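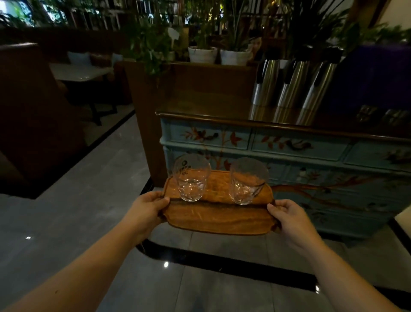

木のトレイにグラスをふたつ。奥は小鳥の絵の引き出し。

通知を切る人たちの集まり「Presance」、8月に3回目がひらかれます

自己啓発とか習慣づくりとか、そういう話題をゆるく追いかけているこの欄ですが、今回はちょっとしたお知らせを。以前すこしだけ触れた「Presance(プレザンス)」という集まりが、8月にまた開かれることになりました。3回目です。わたしも前回はじめて参加して、帰り道にずっとぼーっとしていた人間なので、今回はわりと前のめりで書いています。すみません、長くなるかも。

知らない方のために説明すると、Presanceは「朝の時間に黙って過ごす」だけの会です。ほんとにそれだけ。朝7時に集まって、スマホを入り口の箱に入れて、10時まで誰ともしゃべらずにいる。本を読んでもいいし、手紙を書いてもいいし、寝てもいい(前回、わたしの隣の人は開始19分で寝ました。気持ちよさそうだった!)。10時になったらパンとスープが出て、そこからは普通におしゃべりします。

始めたのはAreti Sarantisさんという方で、もともとは企業向けの研修をつくる仕事をされていたそうです。今回の開催が決まったと聞いて電話をしてみたら、第一声が「まだ椅子が足りないのよ」でした。前回は定員40人のところに60人の申し込みがあって、抽選にしたのがずっと心残りだったとのこと。それで今回は最初から定員を60人にして、会場も広いところに移すことにしたんだそうです。

新しい会場は、川沿いにある「Kivum」という貸しスペース。昔の印刷所を直した建物で、天井が高くて、床がちょっと鳴ります。下見に行かせてもらったのですが、この床の音が黙っているとけっこう響くんですよね。Aretiさんに「気になりませんか」と聞いたら、「誰かが歩いてるってわかるほうがいいじゃない」と言われました。なるほどなあ、と思ったような、まだ納得していないような。当日は靴下か室内履きで過ごすそうです。持っていない人には貸し出しもあります。

で、今回いちばん大きく変わるのは、後半のおしゃべりの時間にゲストが入ることです。お話しするのはRuth Garsideさんと、Pieter Brouwerさんのふたり。

Ruthさんは、ひと夏のあいだ「その日いちばん長く考えていたこと」を毎晩一行だけノートに書く、というのをやっていた方です。読み返したら、仕事のことでも家族のことでもなくて、ほとんどが他人の投稿への反論だったそうで(わたしはこれを聞いてお茶をこぼしそうになりました。身に覚えがありすぎる)。そこからどうしたのかは当日話してくれるそうなので、ここでは書きません。というか、教えてもらえませんでした。

Pieterさんのほうは逆に、「やめる」系の話が苦手だという立場で来てくれます。ニュースも見るし、グループチャットにも全部入っていて、それで別に困っていない、という人。Aretiさんいわく、みんなが同じ方向にうなずく会にしたくなかったので、いちばん反対しそうな人に声をかけたんだとか。前回の打ち上げで、黙っている時間の意味がよくわからなかったと堂々と言っていたのが決め手だったそうです。ふたりの話は合わせて50分、そのあと質問の時間があります。

司会はHalima Akpanさん。前回スープをつくっていた方なので、参加した人は覚えているかも。レンズ豆のやつ、おいしかったですよね。今回は司会に回るぶん、台所はBenedita Vilelaさんに引き継ぐそうです。メニューはまだ決まっていないけれど、とうもろこしの冷たいスープになりそう、と聞きました。個人的にはものすごく楽しみ。

参加費は1,000円で、パンとスープ代込みです。前回から据え置き。会場が大きくなったのに大丈夫なのかと余計な心配をしてしまいましたが、前回来た方たちの寄付があって、場所代の一部はそれで出せるそうです。中学生以下は無料、ただし3時間黙っていられるかどうかはご家庭で相談してください、とのことでした。うちの下の子は、たぶん5分もたないと思います。

申し込みは、Presanceのお便りに登録している人が先で、そのあと一般の受け付けになります。お便りは登録しておくと月に1回届きます。短いです。先月のは4行でした。スマホが苦手な方やパソコンを使わない方は、Kivumの受付に置いてある申し込み用紙でも大丈夫。定員を超えたときは今回も抽選になります。

当日の流れもざっと書いておきますね。

6時40分 開場
7時 スマホを預けて開始
10時 パンとスープ
10時30分 RuthさんとPieterさんのお話
11時20分 質問と雑談
正午 おひらき(片づけを手伝ってくれる人は残ってください)

持ち物は、靴下か室内履き、読みたいもの、あとは飲みもの。ふたのついた容器でお願いします、と念を押されました。腕時計は音が鳴らなければつけたままでいいそうです。緊急の連絡が入るかもしれない方は、受付に番号を伝えておけば呼びに来てもらえます。わたしも前回は保育園の電話があるかもしれなくてお願いしておいたのですが、結局かかってこなくて、それがまたよかったんですよね。3時間、なにもかかってこない。

前回の感想をひとつだけ。最初の30分は、ポケットに手を入れては「あ、ないんだった」を何度もやりました。そのあと急に、昔住んでいたアパートの階段のことを思い出して、しばらくその階段のことばかり考えていました。なんで階段だったのかは今もわかりません。何かが劇的に変わったわけでもないし、次の日からまた普通にスマホを見ています。でも、電車でときどき、あの階段を思い出します。

一般受け付けの開始日が決まったら、またこの欄でお知らせします。前回参加した方で、椅子を貸してもいいよという方がいたら、Aretiさんがとても喜びます。折りたたみでも、背もたれがなくてもいいそうです。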